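On the list last month, someone wrote:

> Has anyone tried the Larovow sim kit? Their page says 700 household rooms and "ready to train." I have a small budget and a low tolerance for sales pages.

I've had the trial for 17 evenings, so I can save you some of yours. Setup took 13 minutes, most of it spent hunting for the license box. The default view rides on the wrist, and you can't move it without the paid tier.
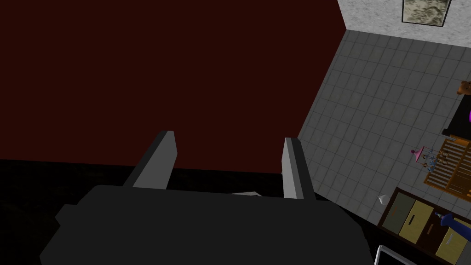 The bedrooms are the best part. Somebody at Larovow cares about clutter, and my old Trurnano scenes look like a dentist's lobby next to these. Walls and floors are plain, but the props vary a lot, and a few of the choices are — let's say bold.

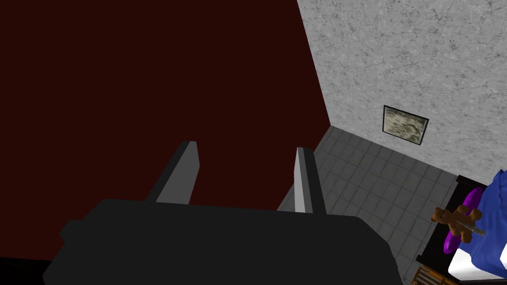

*Bedroom set, wrist view: teddy bear, purple pillow, and a small silver thing I'd keep away from bears.*

Doors and cabinets are where I'd spend your trial time. My policy reached the knob on 65 tries before it got a decent grasp, and I blame the policy for most of those. The contact settings are buried three menus down and the manual skips them.

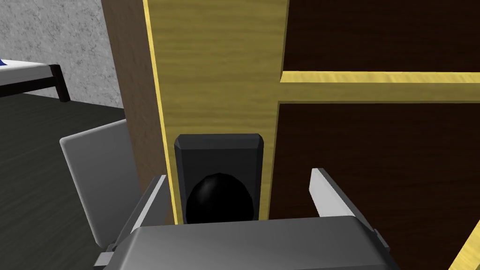 *Fingers open, knob dead ahead.*

Would I pay? For one seat, yes. For a whole lab I'd ask for a quote first and sit down before opening it. If anybody has the Boonyarit add-on running with this, please post your config, as mine crashes on load.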